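Werkstattbuch, Eintrag 30.09.2025

Öl auf Eiche, zweiter Versuch mit dem Hartwachsöl von Jurevum. Ich schreibe wieder alles auf, auch was nicht gelungen ist, weil ich beim ersten Versuch zu wenig notiert habe und danach raten musste.

Ausgangslage: Die Probebretter stammen aus dem Rest der Fleltberg-Platte, stabverleimt, gehobelt geliefert. Ich habe sie in zwei Gruppen geteilt. Gruppe A ist bis Körnung 120 geschliffen, Gruppe B bis 180. Beide habe ich vor dem letzten Schliff mit einem feuchten Schwamm gewässert und über Nacht stehen lassen. Die Fasern haben sich bei A deutlich mehr aufgestellt, das fühlt man sofort mit der Handfläche. Bei B nur am Hirnholz.

Auftrag heute Vormittag mit dem weißen Pad, sehr dünn. Beim ersten Versuch war mein Fehler, dass ich nach Gefühl gegossen habe. Jetzt habe ich die Dose vorher und nachher gewogen: vorher 1.206 Gramm, nachher 927 Gramm. Das ist immer noch mehr, als ich geplant hatte. Ein Teil davon ist im Pad geblieben, und ein Teil ist auf den Boden getropft, als ich das lange Brett umgedreht habe. Für die nächste Runde also zuerst das Pad allein wiegen, trocken und dann nochmals nach der Arbeit. Sonst sagt die Zahl wenig.

Überschuss nach 20 Minuten abgenommen. Auf dem Etikett steht eine kürzere Zeit, aber im Raum war es kühl und das Öl stand noch ganz offen. Bei B ist an einer Stelle ein glänzender Fleck geblieben, so groß wie ein Daumen. Ich glaube, dort war Leim vom Hersteller, denn mit Streiflicht sieht man die Fuge. Ich habe ihn mit dem Ziehklingenrest entfernt und die Stelle neu geölt. Am Nachmittag war sie noch ein wenig heller als die Umgebung. Morgen nochmals anschauen, bevor ich etwas entscheide.

Farbe: A wird dunkler und wärmer, B bleibt näher am rohen Holz. Mir gefällt B besser, für die Tischplatte im Büro ist A aber wahrscheinlich praktischer, weil man dort später leichter nachölen kann. Das müssen wir zusammen besprechen. Ich kann mit beidem leben.

Schleifmaschine: Der Exzenter von Maruyama macht wieder dieses Geräusch, wenn er unter Last anläuft. Ich habe den Teller abgenommen, ausgeblasen und die Schrauben nachgezogen. Danach war es besser, aber noch nicht weg. Bitte nicht mit vollem Druck arbeiten, bis das Lager kontrolliert ist. Die Filtertüte war übrigens ganz voll — wer sie zuletzt benutzt, soll bitte hineinschauen. 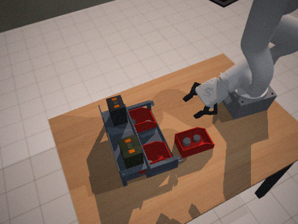
Zur Trocknung: Ich habe die Bretter auf die Dreikantleisten gelegt, mit Abstand, damit von unten Luft kommt. Die zweite Schicht gibt es frühestens morgen nach dem Mittag und nur auf der Oberseite. Zwischenschliff mit dem grauen Vlies, ohne Maschine. Bei Gruppe A möchte ich auf einem Brett die zweite Schicht weglassen, als Vergleich für den Wassertest.

Wassertest wie letztes Mal: 50 Milliliter, Glasrand, eine Nacht. Dazu Kaffee und Rotwein, je ein Fleck. Die Flecken bitte mit Bleistift auf der Rückseite beschriften und nicht mit Filzstift, der schlägt durch das Öl durch und ich habe ihn vom letzten Brett nicht mehr weggebracht.

Die Öllappen liegen ausgebreitet draußen auf dem Gitter. Nicht zusammenknüllen, nicht in den Eimer mit den Spänen! Wenn sie hart sind, kommen sie in den Blechbehälter.

Noch offen: Kanten mit 2 mm brechen oder lieber runden? Jimano hat wegen der Beschläge nicht geantwortet. Wenn die Lieferung erst im November kommt, lasse ich die Bohrungen vorläufig weg und öle die Unterseite später.

Letzte Einträge
Eiche ölen, erster Versuch
Leimfugen im Streiflicht prüfen
Ziehklinge schärfen, meine Reihenfolge
Staubabsaugung: Schlauch gekürzt

Diese Seite verwendet Cookies. Wenn Sie weiterlesen, stimmen Sie der Verwendung zu. Einstellungen | Akzeptieren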